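古着交換会における衣類のたたみ方と作業台の使い方
生活文化演習 プロジェクト報告書

はじめに

本報告書は、学内の古着交換会「Driltamora」で行う受け入れ作業のうち、衣類をたたんで棚に出すまでの工程を見直した記録である。交換会は、着なくなった服を持ち寄り、欲しい人が持ち帰るという簡単な仕組みで続いている。金銭のやりとりはない。私は前の年度から受け入れを手伝っており、棚の服がすぐに崩れること、たたみ方が人によって違うことが以前から気になっていた。

最初は収納用品を増やす計画を立てていた。仕切りの付いた箱を買い、種類ごとに服を立てて入れるという案である。しかし見積もりの段階で指導担当のCarleen Lowther先生から、箱に入れる前の服の大きさがそろっていないのに、箱の大きさをどうやって決めたのかと聞かれ、答えられなかった。そこで計画を変え、たたみ方と、たたむ場所である作業台の使い方を先に決めることにした。

報告書の前半では作業の現状と問題点をまとめ、後半では決めた手順と、それを試したときの様子を書く。アイロンがけと補修は別の班の担当なので、ここでは扱わない。洗濯についても、洗ってから持ってきてもらうのが交換会の決まりであるため、対象外とした。

作業の場所

受け入れ作業は休憩室で行っている。白い長方形の机を並べ、その上で服を広げる。奥には飲み物を入れたガラス扉の冷蔵ショーケースがある。もともと衣類を扱うための部屋ではないので、作業のたびに机を拭き、終わったら服をすべて棚のある隣室に移すことになっている。

机は、広い面を一つ作るつもりで隣どうしに寄せていた。ところが、ぴったり付けたつもりでも細い隙間が残る。ここに袖やひもが落ち込み、引き上げるときにたたんだ形が崩れる。隙間をテープでふさぐ案も出たが、机は休憩室の備品であり、毎回はがすのも面倒なので採用しなかった。代わりに、隙間をまたいで服を広げないことにした。机を一つの大きな台と考えるのをやめ、別々の台として役割を分けるという考え方は、ここから出てきた。

飲み物の扱いも決めた。休憩室なので、作業中に飲み物を買って机に置く人がいる。ボトルの表面についた水滴が服に移ると、乾くまで棚に出せない。そこで、開けた飲み物は作業机に置かず、入り口近くの小さな台に置いてもらうようにした。これは手順というより部屋の使い方の話だが、現場で最も早く守られるようになった決まりである。

見直し前の問題点

見直しの前に、普段の作業をしばらく横で見て、気づいたことをノートに書き留めた。主な問題は次のとおりである。

まず、これからたたむ服とたたみ終えた服が同じ机の上で混ざっていた。袋から出した服を山にして、その横でたたみ、たたんだものを山の手前に積む。山が崩れると、たたんだ服の上にたたんでいない服がかぶさる。作業している本人は区別できても、途中で交代した人にはわからない。きれいにたたまれたシャツをもう一度広げてたたみ直している場面もあった。

次に、仕上がりの幅がそろっていなかった。店の棚のように正方形に近くたたむ人もいれば、家のたんすに合わせて細長くたたむ人もいる。どちらが悪いということはないが、重ねると幅の広いものが張り出し、下の服を取るときに一緒に落ちる。棚が崩れる原因の多くはこれだと思われる。

もう一つは、丈の長い服の扱いである。ズボン、丈の長いシャツ、ワンピースは、広げる向きによって机からはみ出す。はみ出した部分は重さで下に引かれ、押さえていないと服全体がずれていく。その結果、長い服は後回しにされ、最後に山の底に残っていた。作業の終わりぎわは急いでいるので、残った長い服ほど雑にたたまれることになる。

これらとは別に、表示タグの向きがばらばらで、棚に置いてからサイズを調べるために広げられてしまうという指摘が利用者から寄せられていた。これも手順に含めることにした。

予算と用意したもの

演習から出た予算は3,600円である。当初の案では大半を仕切り箱に使う予定だったが、計画の変更に伴い、使い道も変わった。購入したのは、幅をそろえるための厚紙、サイズを書く紙の帯、太字のペン、机を拭く布である。厚紙は大学生協で売っている工作用のものを使い、自分たちで切った。

作業台に敷くマットも検討した。布を敷けば服が滑りにくくなるが、毛羽や糸くずが付きやすく、使うたびに掃除が必要になる。地元の布地店Vandenbergheで端切れを見せてもらい、滑りにくそうなものを選んで試したところ、薄手のブラウスをたたむときには役に立った。一方で、ニットは布どうしが引っかかり、かえって伸びてしまった。服の種類ごとに敷いたり外したりするのは現実的でないと判断し、マットは使わないことにした。端切れは補修班に渡した。

記録にはZorkorellという共有ノートのアプリを使った。手順の下書きをそこに置き、作業した人が気づいたことを書き込めるようにした。書き込みは短いものが多かったが、「厚紙の角で指を切りそう」「帯は二つ折りの山側に付けたほうが見やすい」など、そのまま改善につながるものが含まれていた。

机の役割分担

役割は次のように分けた。利き手が右の人を基準にしている。

左の机は「待ち」の机とする。袋から出した服を置く場所であり、ここでは形を整えなくてよい。丸まったままでも、裏返しのままでもよい。ただし、この机にたたんだ服を置いてはいけない。

正面の机は「たたみ」の机とする。ここに載せる服は一着だけにする。前の服を片づけるまで次の服を取らない。仕上がった服は机の奥に積まず、脇の台車に置いたかごへ移す。

利き手が左の人は、待ちの机が右に来る側に立てばよい。机を動かす必要はなく、向かい側に回るだけで済む。最初の説明会でこのことを伝え忘れ、左利きの人が体をひねって作業していたので、手順書の初めに書き加えた。

一着ずつという決まりには、遅くなるのではないかという反対意見があった。たしかに、慣れた人が何枚も並べて流れ作業のようにたたむほうが手は速く動く。しかし、交換会の作業は空き時間に入れ替わりで行うため、途中で抜けても状態がわかることを優先した。一着ずつであれば、抜ける人が残すのは多くても一着である。

基本のたたみ方

仕上がりの幅は、棚板の奥行きと見やすさを考えて厚紙の幅に統一した。厚紙は服の上に置き、それに沿って左右を折ったあとで抜き取る。厚紙を服の下に敷くやり方も試したが、抜くときに形が崩れるのでやめた。

シャツ、ブラウス
前身頃を下にして広げ、襟を手前とは反対側に向ける。ボタンは一番上と真ん中だけを留める。厚紙を背中の中央に置き、片側の身頃を折り、袖を裾の方向に折り返す。反対側も同じようにする。厚紙を抜き、裾から襟に向かって折り上げる。最後に表に返し、襟の形を手で整える。

すべてのボタンを留めるほうがきれいに仕上がるが、試着する人が全部外すことになる。利用者が着てみるまでの手間を考え、二か所だけとした。

Tシャツ、カットソー
シャツと同じ手順だが、ボタンがないので首回りがゆがみやすい。首回りを引っ張って合わせるのではなく、肩の縫い目を持って左右をそろえる。プリントがあるものは、表に返したときに柄が見えるように折る位置を調整してよい。

ニット、セーター
厚みがあるので折る回数を減らす。袖は身頃の内側に入れ、裾からは一度だけ折る。仕上がりがほかの服より大きくなるが、棚の段を分けてあるので問題はない。幅は厚紙に合わせる。

ズボン
左右の脚を重ね、縫い目をそろえて縦長にする。股の部分が三角に出るので内側に折り込む。机の長い辺に沿って横向きに置き、しわを手のひらで腰側から裾側へ伸ばす。その後、裾を腰に向けて折る。

ズボンは縦に広げると裾が手前に落ちる。横向きに置けば、机の長さを使えるので全体が台の上に載る。この置き方に変えてから、ズボンを後回しにする人が減った。

丈の長いシャツ、ワンピース
身頃の左右を折って細長くするところまでは、広げられる範囲で進める。細長くなったら机の長い辺に沿って向きを変え、長さの方向を整えてから折る。裾が広がった形のものは、広がりの部分を先に内側へ折り、脇の線をまっすぐにする。

子ども服
厚紙の幅より小さいものが多いので、厚紙は使わず、袖と裾をまとめて半分に折る。上下がそろいのものは、下を上の中に挟む。ひとまとめにして帯をかけておくと、片方だけが持ち帰られることが少ない。

押さえ方

手順の中で、言葉で説明しにくかったのが押さえ方である。布は片方を折ると反対側が引かれて動く。そのため、折る手とは別の手で、動かしたくない端を軽く押さえる必要がある。とくに長い服では、遠いほうの端が浮いたりずれたりしやすい。

試した結果、次のように書くのがわかりやすいとされた。「折る前に、動いてほしくない端を決める。その端に手を置いてから、反対の手で布を持つ。」最初の下書きでは「全体を押さえながら折る」と書いていたが、手は二つしかないので全体は押さえられない、という書き込みがあり、改めた。

押さえる力は弱くてよい。強く押さえると、化繊の薄い生地では押さえた場所に跡が付くことがある。ベルト通しやファスナーの上は避け、布だけの部分に手を置く。

しわを伸ばすときは、押さえた端から離れる方向に手を動かす。逆向きに動かすと、押さえた端の近くに布がたまり、折ったあとで厚みの差になる。これは文章だけでは伝わりにくく、説明会では実際に見せることにした。

帯とサイズ表示

たたんだ服には紙の帯をかける。帯には種類とサイズを大きく書く。ブランド名は書かない。書くと特定のものだけが探され、棚がかき回されるという意見が出たためである。

帯の長さは約60センチとした。冬物のセーターにも回せる長さで、薄いものには余った分を重ねて留める。服の種類ごとに長さを変える案もあったが、切り分けて保管する手間のほうが大きい。留めるときにホチキスは使わず、端を折り込むだけにした。ホチキスの針が生地に引っかかるのを避けるためである。

帯は二つ折りの山になっている側、つまり棚の手前に来る側に文字が出るようにかける。これによって、利用者が服を引き出さなくてもサイズを確認できるようになった。なお、外国製の服はサイズの表し方が異なる。換算はせず、タグに書いてあるとおりに書き写すことにした。

試行の様子

手順書の初版は11月に配った。説明会には12人が参加し、その場で全員にシャツとズボンをたたんでもらった。シャツは家での習慣が強く出る。厚紙を使わずに同じ幅にできる人もいれば、厚紙を置く位置に迷う人もいた。迷う原因は、「背中の中央」がどこかわかりにくいことにあった。襟の後ろのタグを目印にすると書き加えたところ、次の回では質問が出なかった。

ズボンについては、横向きに置くことへの違和感を口にする人が多かった。体の正面で縦に広げるほうが自然だという。ただ、机の奥行きが足りないことは全員が理解しており、数本たたむうちに慣れたようであった。

交換会を長く手伝っているDigby Pearceさんには、初版の手順書をそのまま読んで作業してもらい、感想を聞いた。指摘されたのは、手順の途中で服の向きが変わるところが文章では追いにくいという点である。「襟を向こう側に」「裾を右に」といった書き方が混ざっていたので、体に近い側を「手前」、遠い側を「奥」とし、左右は必ず立っている人から見た左右に統一した。

また、Pearceさんからは、待ちの机に服を山積みにするのは底のほうの服にしわが付くのでよくない、という意見もあった。これは正しいと思うが、受け入れの量が多い日は避けられない。袋から一度に全部出さず、机に載る分だけ出すという注意書きを加えて対応した。ただし、袋に入れたままでもしわは付くので、根本的な解決にはなっていない。

隣町Rakirportの交換会にも見学に行った。そこでは服をたたまず、すべてハンガーにかけていた。探しやすく、しわも付きにくい。ただし場所を広く取り、ハンガーの本数も必要になる。私たちの部屋では全部をかけることはできないが、ジャケットとコートだけは同じ方法にできそうである。見学の後、隣室のパイプを一本、上着用に空けてもらった。

棚の変化

手順を変えてから、棚の様子は以前と比べて落ち着いた。幅がそろったので、隣の列に張り出すことがなくなった。途中の服を抜いても、上の服がそのまま下がるだけで、列全体が倒れることは少ない。

一方で、交換会の終わりごろになると、利用者が一度広げて戻した服が丸まったまま置かれることは変わらない。これを利用者にたたんでもらうかどうかは意見が分かれた。私はたたみ方の紙を棚の横に貼ることを提案したが、気軽に広げて見てもらうほうが大事だという意見が多く、貼らないことになった。代わりに、広げた服を入れるかごを棚の下に置いた。かごの服は次の作業のときに待ちの机へ戻す。

作業の速さについては、きちんとした測定をしていない。服の種類も人の慣れ方も日によって違い、比べられる条件を作れなかった。共有ノートには、遅くなったという感想と、やり直しが減って楽になったという感想の両方がある。

残った課題

手順書はまだ文章が多い。図を入れる予定だったが、描き直しが続いて間に合わず、今の版ではシャツの項目にしか付いていない。ズボンと長い服にも図が必要である。とくに、細長くした後で向きを変える動作は、図があれば説明の文を半分ほどに減らせると思う。

素材による違いも十分に書けていない。緑や紺などの濃い色の綿は、手で伸ばした跡が見えやすいように感じたが、色のせいなのか生地の厚さのせいなのかは確かめていない。裏地のある服、プリーツのある服も、今は「慣れた人に聞く」としか書いていない。

机の高さの問題も残っている。休憩室の机は座って使う高さなので、立って作業すると腰が曲がる。脚の下に台を入れる案は安定が悪くなるので見送った。座ってたたむ方法も試したが、長い服の端に手が届かない。今のところは、途中で交代することで負担を減らしている。

長い服については、押さえる端を先に決めるという書き方でほぼまとまったが、どちらの端を押さえるかは書いていない。左端を押さえて右端から整える人と、その逆の人がいる。

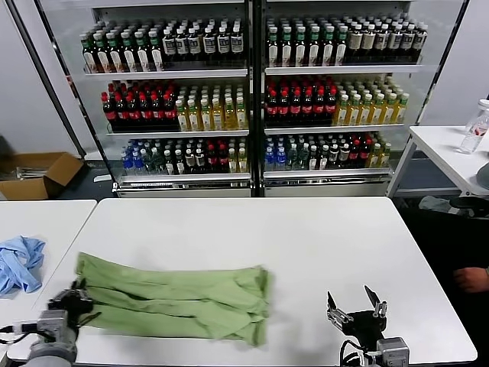
次の版では、どちらの端から始めてもよいと明記したうえで、途中で持ち替えないことだけを決まりにする予定である。ズボンは裾と腰のどちらを左に置くかによって折り上げる向きも変わるので、図は左右の二通りを用意する。下書きは共有ノートに置いてあり、次の担当者が続きを書けるように、採用しなかった案も消さずに残している。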